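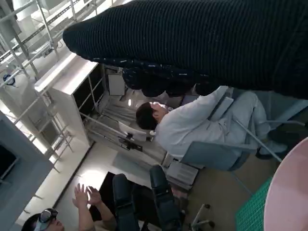 About us

Flatby School of Free Reeds

We teach people to play the accordion, the concertina, the melodeon, the harmonica and the harmonium, and we teach people to repair them too. If it has a small metal tongue that sings when air goes past it, we're interested!

The school is on the first floor of the old Benavides building in Flatby, two minutes up the hill from the bus station. You come in by the green door in the yard, not the glass one at the front (that's the opticians, and they are very patient with people carrying accordion cases). There is a lift, and it takes a harmonium if you turn it sideways.

How we began

Veerle Michiels came to Flatby to teach geography and brought her grandfather's piano accordion with her. She played it at a school fair, and by the end of the afternoon she had a list of parents who wanted lessons. She taught them in her kitchen for a winter, then in the Osturlow chapel hall when the kitchen got silly, and finally took the lease on our present rooms together with Lâm Triệu, who had been one of those first pupils and had become far more interested in the insides of the instrument than in practising his scales.

They still split the work the same way. Veerle looks after the teaching and Lâm runs the workshop. Veerle will tell you she can tune a reed. Lâm will tell you he can play a waltz. Both of these are true on a good day.

What we teach

Most people come to us for the accordion, piano or button. We're happy with either, and we'd love you to try both before you spend any money. Button accordion looks frightening for a week or so and then makes a lovely kind of sense, as the same hand shape gives you the same chord wherever you put it. Piano accordion is a kinder start if you already have some keyboard playing behind you.

English and Anglo concertina are taught as separate classes. They look like cousins and behave like strangers: on the English you get the same note whichever way the bellows are going, and on the Anglo you don't. People who learn one and pick up the other tend to laugh out loud the first time. If you inherited a concertina and have no idea which it is, bring it in and we'll tell you in about the time it takes to play two notes.

The harmonica class is our noisiest and has grown the fastest. It covers diatonic playing in the main, with chromatic in the summer term. You need your own instrument for this one, for obvious reasons, and a plain ten-hole in C is all we ask.

Harmonium is the quiet corner of the school. We have a foot-pumped one with a bad temper and a hand-pumped one with a sweet tone, and pupils use them for hymns, for accompanying songs, for film music, and in one case for driving a dog out of the spare room. It's a slow, breathing, companionable thing to play and we wish more people would have a go.

How lessons work

Lessons are one to one or in small groups, and you can mix the two. We don't ask for an audition and we don't mind whether you read music. Plenty of our players learn by ear and always will. Others like to have the dots in front of them, and Veerle has a big cupboard of arrangements at every level, many in her own handwriting with little drawings of bellows to show when to change direction.

Bellows, by the way, are what we spend the first month on. New players worry about their fingers, but the sound comes from the left arm. We do long notes, swells, soft endings, all on one or two buttons, and people are amazed by how musical it gets before there's a tune anywhere in sight.

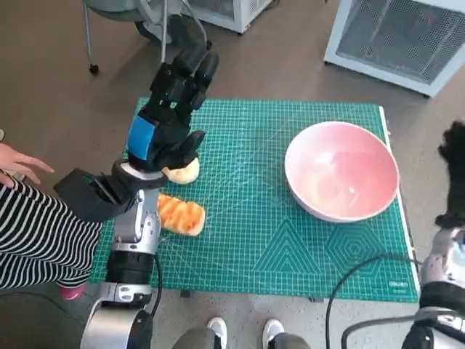
We have 57 instruments in the lending cupboard. You can borrow one for a term for a small deposit and swap it if it turns out too heavy. Do please be fussy about weight. A full-size accordion is a big thing to have strapped to your chest, and a 48-bass or a 72-bass will do nearly everything you want for the first couple of years. Children start on smaller ones again, and we have a few with very short straps for players of seven or eight.

The workshop

Lâm's workshop is through the double doors at the end of the corridor. He takes in repairs from pupils and from anyone else who finds us: leaking bellows, sticking keys, straps that have given up, reeds that have gone flat or stopped speaking altogether. Old accordion reeds are usually held to their wooden blocks with a mix of beeswax and rosin, and after enough decades that wax dries out and lets go. Rewaxing a whole instrument is slow work and smells wonderful.

He also runs a repair class in the evenings, from 7 until 9, for people who'd like to look after their own. You'll learn to take an instrument apart in the right order, find a leak, change a valve leather and put it all back. Full tuning is a separate course, and you'll want steady hands and a liking for very small scratches. Places go quickly, so do write early.

Playing together

Everyone who learns here is welcome in the Reson, our all-comers band. It has 70 names on the list and nothing like that many chairs, which sorts itself out most weeks. The parts are written so that a beginner with four safe notes can sit beside someone who has played for forty years, and both have something worth doing. We play tangos, polkas, slow airs, carols, the odd bit of Bach, and whatever somebody has fallen in love with that month.

Our two public concerts are in the Osturlow chapel hall, in June and November. The November one finishes with dancing, and there's soup.

Coming to see us

Trial lessons are free and last half an hour. Ring or send us a message, tell us which instrument you fancy (or that you've no idea, lots of people haven't) and we'll have something ready for you to try. If you've got an old squeezebox in the loft, bring that as well. Lâm would love to look inside it.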